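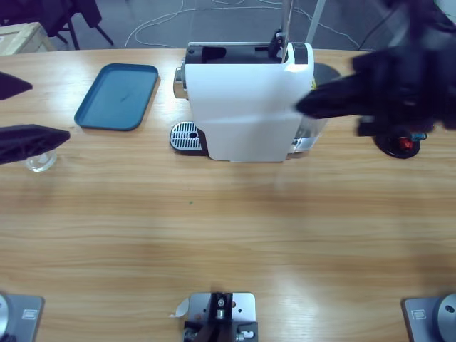

Fig. 4. Capsule machine on the table, drip tray forward.

Section 4. Descaling and the Water Side

Read this section before the first descale, or, as most people do, after the descale light has been on for a month. The steps are written for the Tralholm 230 but also serve the older Tralholm models, which differ mainly in where the buttons are and how loudly they complain.

4.1 What scale is and why you have it

Tap water carries dissolved minerals. Heat the water and some of them settle out as a pale crust on the inside of the heater. A thin crust makes the coffee slow. A thicker one makes it slow and lukewarm. After that the pump begins to sound like a man moving furniture, and the next document you will be reading is the warranty.

Softened water slows this down. Bottled water may or may not, depending on the bottle. Distilled water leaves no scale at all, but the level sensor in the 230 needs a few minerals to notice that the tank is full, so it will insist the tank is empty while you stand there looking at it.

4.2 Setting the water hardness

The machine leaves the factory set to level 3, a guess made on your behalf by people who have never met your faucet. Use the test strip in the document pouch.

1. Run the cold tap for one minute.
2. Dip the strip for one second and shake it off.
3. Wait one minute, then compare the squares with the chart on the back cover.
4. With the machine switched off, hold the large cup button and press the power button. The lights show the current level.
5. Press the small cup button until the lights match your result.
6. Wait 9 seconds without touching anything. The lights blink twice and the setting is stored.

Note: If you press something during the wait, you are back at step 4. The machine does not regard this as its problem.

Note: The strip works once. Dipping it again gives you a lovely color that means nothing.

4.3 Before you start

You will need:
- one packet of Veltska descaling powder, or any descaler sold for coffee machines
- a jug or bowl that holds more than the water tank does
- a dry cloth
- almost 13 minutes of standing time for the cleaning cycle, plus the rinse

CAUTION: Do not use vinegar. We know your aunt uses vinegar. It attacks the seals, and the smell takes up residence in the tank. Damage from vinegar is not covered, and the service desk can tell.

CAUTION: Descaler is an acid. Keep it off marble, limestone and unsealed wood. If it splashes on any of these, wipe it up at once with plenty of water. If it splashes in your eyes, rinse them for several minutes and follow the advice on the packet.

CAUTION: Never descale with a capsule in the machine. You will get neither coffee nor a clean heater.

4.4 Descaling

1. Switch the machine on and let it heat until the lights stop blinking.
2. Lift the lever, eject any used capsule and close the lever again.
3. Empty the capsule bin and the drip tray. If the tray has not been emptied since May, hold your breath.
4. Take off the water tank and pour out what is left in it.
5. Dissolve the powder in lukewarm water in the jug. Stir until you can see no grains. Undissolved grains will find the narrowest part of the machine and stay there.
6. Pour the solution into the tank up to the MAX line and refit the tank. Press down until it clicks.
7. Put the jug under the spout.
8. Hold both cup buttons for three seconds. The lights blink one after the other.
9. Press the large cup button. The pump runs in short bursts with long pauses. The pauses are part of the cycle, however much they resemble a breakdown.
10. When the pump stops for good and all the lights are steady, empty the jug into the sink.

Note: If you have to leave in the middle, leave the machine switched on. It will wait. Switching it off with descaler inside means starting again from step 1, and by then the descaler has spent the afternoon on your seals.

4.5 Rinsing

1. Wash the tank by hand with plain water. Don't use the dishwasher; the tank comes out a different shape.
2. Fill it to the MAX line with fresh cold water and refit it.
3. Put the empty jug back under the spout.
4. Press the large cup button and let the whole tank run through.
5. Repeat steps 2 to 4 once more.
6. Hold both cup buttons for three seconds to leave descaling mode.
7. Wipe the spout and the outside of the machine with the cloth.

One rinse is not enough. Mostafa El Fassi at our service desk keeps a folder of letters about a sour aftertaste, and would be grateful for fewer.

4.6 If something goes wrong

The descale light is still on.
The cycle was interrupted, or the machine is still in descaling mode. Repeat step 6 of the rinse. If the light stays on, repeat the whole descale with a fresh packet.

No water comes out and the pump is loud.
There is air in the line. Remove the tank, refit it firmly and press the large cup button. You may need to do this three or four times. Speaking to the machine is optional.

Water collects under the machine.
Check that the drip tray is pushed fully in, then check the valve under the tank for grit. If the water continues, unplug the machine and contact service.

White flakes in the cup.
Loosened scale. Harmless, unattractive. Run another tank of fresh water.

Error code 13.
The heater did not reach temperature. Unplug the machine, let it cool for an hour and try again. If the code comes back, do not open the housing. There is nothing inside that a butter knife can improve.

4.7 Ordering supplies

Descaling powder, test strips and replacement tanks are stocked by Trindirov and by Alipour. Quote the model number from the plate on the underside of the machine. Empty the tank before turning the machine over to read it.

Section revised 29 December 2018. Text: Abdelkrim Ait Brahim.

Continue to Section 5, Storage and Moving House.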